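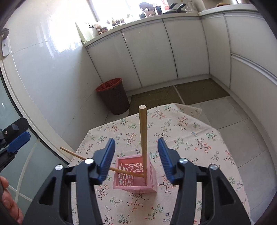

HSM 214: Household Management and Domestic Economy
Unit 7 – Keeping Household Accounts
Course handout, revised 12/27/20
Instructor: Vittoria Morelli
Reading: Benedetti, Chapters 3 and 4 (course packet)

Purpose of this unit

Students have so far studied the household as a place where goods are stored, prepared and used. Unit 7 treats the household as a set of accounts. By the end of the unit each student should be able to set up a simple cash record, sort spending into a small number of headings, and prepare a monthly statement that another adult in the home could read without help.

No prior knowledge of bookkeeping is assumed. Students who have completed the introductory accounting course will find that some terms are used more loosely here. Where the two courses differ, please follow this handout for graded work.

1. Terms

Receipts. All money coming into the household during the period, whatever its source. Wages, pensions, gifts of money, refunds and the sale of used goods are all receipts. A loan is entered as a receipt but must be marked with the letter L, and the same amount is added to the list of debts.

Fixed outlays. Payments that fall due in the same amount at regular times. Rent is the usual case. Insurance paid once a year is also fixed, although many households forget it until the notice arrives.

Variable outlays. Payments that change with use or choice. Food, fuel, clothing and travel belong under this heading.

Set-asides. Money kept back in one period to meet a known cost in a later one. A set-aside is not the same as savings. Savings have no named purpose at the time they are put away, or have a purpose so far off that no date can be given.

Carry-over. The balance left at the end of one period and brought into the next. It may be negative.

2. Choosing a period

Most households in the readings use the calendar month. Benedetti argues for the pay period instead, on the ground that people think about money from one payday to the next. His point is a fair one for single-income homes. It works less well where two adults are paid on different schedules, and it makes comparison with utility bills difficult.

For the assignments in this unit, use the calendar month. Enter each item on the day the money changes hands. A purchase made on credit is entered in the list of debts on the day of purchase and as an outlay on the day it is paid. Students often enter it twice as an outlay. Please check for this before handing in work.

3. The headings

A record with too many headings is soon given up. A record with too few tells the reader very little. The class will use the 7 headings below, which were drawn up for this course by Inger Arnardóttir and have been kept with small changes.

Housing
Food at home
Food away from home
Heat, light and water
Clothing and household goods
Travel
All other

The line between food and household goods causes more questions than any other. Soap, paper goods, storage containers and cleaning supplies go under household goods even when they are bought at a grocery store and appear on the same receipt. Split the receipt. Sales tax may be divided in proportion, or the whole of it may be placed under the larger of the two parts, provided that the same method is used all month.

Medical costs fall under "All other" in this scheme. Students whose households carry large medical costs may add a separate heading and should note the change at the top of the statement.

4. Worked case: the Bozsik household

The Bozsik household has two adults and one child. In November the family began the month with a carry-over of $45. Their records show an unpaid balance of $513 for a stove bought on credit, and they paid $17 toward it during the month.

The stove balance at the end of November is therefore $496, as the plan carries no interest. The $17 is entered under household goods. The full price of the stove is not entered as an outlay at all in November, and it would not have been in the month of purchase either. Only payments are outlays.

Suppose now that the family also holds back part of each paycheck for winter fuel. That money has not been spent, and it does not appear under heat, light and water until the fuel bill is paid. It does reduce the cash free for use. The statement should therefore show two closing figures: total cash on hand, and cash on hand less set-asides. A reader who sees only the first figure will think the household better off than it is.

Discussion in class will take up the question of whether the child's allowance is an outlay of the household or a transfer within it. Both answers appear in the readings. Debora Fiore treats it as an outlay once the child is free to spend it as he or she wishes, and as a transfer before that.

5. Common errors

Rounding each entry. Round only in the final statement, if at all.

Leaving out cash. Card payments leave a trail and are easy to recover later. Small cash payments are lost unless written down the same day. A pocket notebook is enough.

Forcing the balance. When the record and the cash on hand do not agree, enter the difference on its own line as "unexplained" and leave it there. Do not hide it in another heading. An unexplained line will not lower your grade.

Treating the record as a budget. A record states what was done – a budget states what is planned. Budgets are covered in Unit 8, and students are asked not to set spending limits during the recording month. The aim is to observe ordinary habits first.

6. Assignment

Keep a record for one full calendar month, using the headings in Section 3. Hand in the monthly statement and one page of comment. The daily record itself remains private and will not be collected. Students who prefer not to use their own household may request the Pruderum case file from Gerardo Parisi in the department office. It contains a full month of receipts and bills for a made-up family and is graded on the same terms.

The comment should address:
how the receipts were sorted where more than one heading was possible
the size of the unexplained line
any outlay that came as a surprise

Statements may be typed or neatly written by hand. Spreadsheets are accepted if printed with the formulas shown on a second sheet. Late work is subject to the policy in the syllabus.

For the next meeting, read Chapter 5 and bring one utility bill with the account number covered.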